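The return of the wipe-clean tablecloth

Marjorie Hollis bought her first length of oilcloth from a market stall in Grotham when she was newly married and had a kitchen table she was ashamed of. It had a burn at one end and a wobble that no amount of folded card would cure. The cloth hid the burn. She kept it for years, cut it down for the shed when it cracked, and bought another.

She now sells the stuff herself, from a shop on the hill above the old cattle market. There are 152 patterns on the rolls along the back wall, and most are bought by people a good deal younger than she was then.

"They come in for one with lemons on it," she says. "Then they see the checks and they go quiet. Everyone had a gran with the checks."

For a long time the plastic tablecloth was something people got rid of. It belonged to cafes with sauce bottles and to caravans. Linen was what you put out for guests, and bare wood was what you had if you read the right magazines. Now it is back on kitchen tables, and the reasons people give are mostly to do with washing.

A cotton cloth on a family table has to be washed after nearly every meal, then dried, then ironed by anyone who cares about creases. A wipe-clean one needs a damp cloth and half a minute. In a small flat with no garden and a single clothes airer, that counts for a lot.
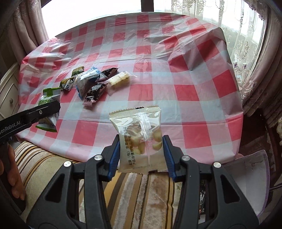
What goes by the name of oilcloth today is seldom the real thing. True oilcloth was canvas or linen coated with boiled linseed oil, and it was used for floors, coats and luggage long before it reached the table. It smelled strongly when new and went stiff in the cold. The modern kind comes in two main sorts. One is cotton with a plastic coating, fairly heavy, which hangs well and lies flat. The other is a plain plastic sheet, sometimes with a fleecy backing, which is thinner and cheaper and keeps its fold lines until something persuades them out.

Hollis stocks both. Her heavy cloth comes from Kolska, a family mill that also makes apron fabric, and the lighter sheet from a wholesaler called Favitz, which sells it by the roll. The Favitz sheet outsells the other by a wide margin. People buy it for parties, for children's painting, for market stalls and for the table in the garage.

Creases are the complaint she hears most. Her advice is to lay the sheet out in a warm room overnight, pattern side up, with books along the edges. A hairdryer on a low setting will help with the stubborn ones. An iron will ruin it, although every year someone comes back with a brown triangle in the middle of the cloth and asks if she can match the pattern.

The other enemy is heat from below and above. A teapot straight off the stove will mark a thin sheet, and a hot pan will go through it. Turmeric stains, as do ballpoint pen and some cheap paper napkins when they get wet. Washing-up liquid deals with most other things. Bleach takes the colour out, and scouring powder takes off the shine, after which the dirt has something to hold on to.

Measuring causes trouble too. Customers measure the table and forget the drop. For everyday use Hollis suggests a hand's width over each side, so that it stays clear of laps. Round tables are harder. You can cut the cloth to a circle with a pencil and a length of string, or leave it square and let the corners hang. She prefers the corners, and says that a cut circle always looks like a lid.

Checks have a practical side that florals lack. The lines show you where to cut, and crumbs and small stains get lost among the squares. They also make almost any food look as though it was meant to be there, whether it is a proper lunch or a few packets shared out with the tea.
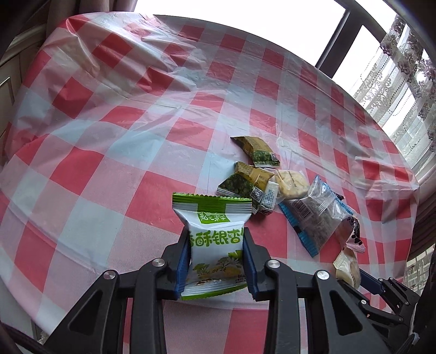
A ginkgo packet and other wrapped snacks on red, pink and blue-grey checks.

Not everyone is pleased to see it back. Plastic sheeting is hard to recycle, particularly when it is bonded to cotton, and most councils will not take it. Hollis does not argue with this. She tells people to buy the heaviest they can afford and to go on using it once it is past its best, as a drawer liner or under a paint tin. A few makers are trying plant-based coatings. She had a sample from Penrose in January, a dark green one, and has had it on her own table since. It wipes well enough, she says, but it is dear, and it has begun to lift at one corner.

The shop sells 800 metres in a good month. Hollis still cuts every piece by hand, with 2 pairs of shears that go to be sharpened in turn. The offcuts go in a basket by the door, priced by size, and are usually gone by the end of the morning.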